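Usamos cookies propias y de terceros para recordar tus preferencias. Si sigues navegando, entendemos que estás de acuerdo. Aceptar | Configurar

# Cuaderno de Dronedby: grabaciones de flautas de tubo y otros instrumentos caseros

LÉEME del conjunto de datos, versión 5

Hola, y gracias por pasarte por este rincón. Dronedby es una colección de grabaciones de instrumentos hechos en casa con tubos: flautas, quenas, campanas tubulares, algún didyeridú muy poco ortodoxo y un par de cosas que todavía no sabemos cómo llamar. Empezó como una carpeta compartida entre amigos del taller de Rostier y fue creciendo hasta que encontrar algo en ella se volvió una aventura. Este LÉEME intenta poner un poco de orden (y de paso contar cosas que a los del taller nos gusta contar, perdonad la extensión).

## Qué hay dentro

- 100 grabaciones en WAV, mono, sin comprimir.
- 69 fichas de instrumento, en texto plano. Hay menos fichas que grabaciones porque muchos instrumentos se grabaron más de una vez, con distinta embocadura o con otra persona soplando.
- Una tabla general, `indice.csv`, que une cada grabación con su ficha.
- Una carpeta `notas/` con apuntes sueltos, tal como se escribieron en el taller, faltas de ortografía incluidas.

## Cómo leer las fichas

Cada ficha lleva estos campos:

- `material`: lo que nos dijo quien construyó el instrumento. No lo hemos analizado, nos fiamos.
- `largo` y `diametro`: en milímetros, y el diámetro siempre es el interior.
- `afinacion`: la nota más grave que el instrumento da con comodidad. Si pone "libre", es que cada cual oía una distinta y preferimos no discutir.
- `constructor`: nombre o apodo, según el gusto de cada uno.
- `humor`: un campo que metió Hipólito Bustos en la versión 2, medio en broma, para anotar a qué le recordaba el sonido. Le hemos cogido cariño y se queda. "Barco entrando en la niebla" es mi favorito.

## Cómo se grabó

Casi todo se grabó en la sala pequeña de Rostier, con un solo micrófono a la altura del pecho y una manta gruesa en la pared del fondo. Las tomas de la carpeta `gornow/` son otra historia: se hicieron en el patio de Gornow, en junio, y se oyen vencejos de principio a fin. Pensamos en limpiarlas y hasta hicimos una prueba, pero el filtro se llevaba también el aire de las flautas, que era lo bonito - así que los vencejos se quedan.

La serie Qin tiene 8 tomas y es la más cuidada de todas. Si solo vas a escuchar una parte, empieza por ahí, con auriculares y sin prisa.

## Un apunte sobre los tubos

Nos preguntan mucho si el metal suena mejor que la caña o que el plástico. En una flauta pesan bastante más el largo de la columna de aire, el diámetro interior y el acabado de los bordes que el material de la pared. En las campanas, claro, el material lo es casi todo, porque ahí lo que vibra es el propio tubo. Antes de cortar nada conviene mirar bien la boca: un canto limpio y redondeado agradece el labio y evita disgustos.

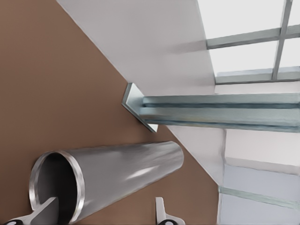
## Limitaciones

El nivel de volumen cambia de una toma a otra y no lo hemos igualado. Hay pocos instrumentos graves y demasiadas quenas (nos gustan las quenas, qué le vamos a hacer). Las afinaciones se apuntaron de oído, con un diapasón a mano, y no sirven como medida acústica seria. Para clase, para componer o para curiosear van de maravilla.

## Uso y licencia

Puedes usar, cortar y mezclar las grabaciones citando "Cuaderno de Dronedby". Si haces una pieza con ellas, mándanosla, que la escucharemos en el taller con mucho gusto.

## Pendiente

- Volver a grabar las campanas con el micrófono más lejos.
- Pasar a limpio las notas de Gornow.

Entradas relacionadas
- Cómo afinar una quena sin perder la paciencia
- Plantillas para agujeros, de la serie Qin
- Una tarde de vencejos en Gornow
- Embocaduras: lo que hemos probado en Rostier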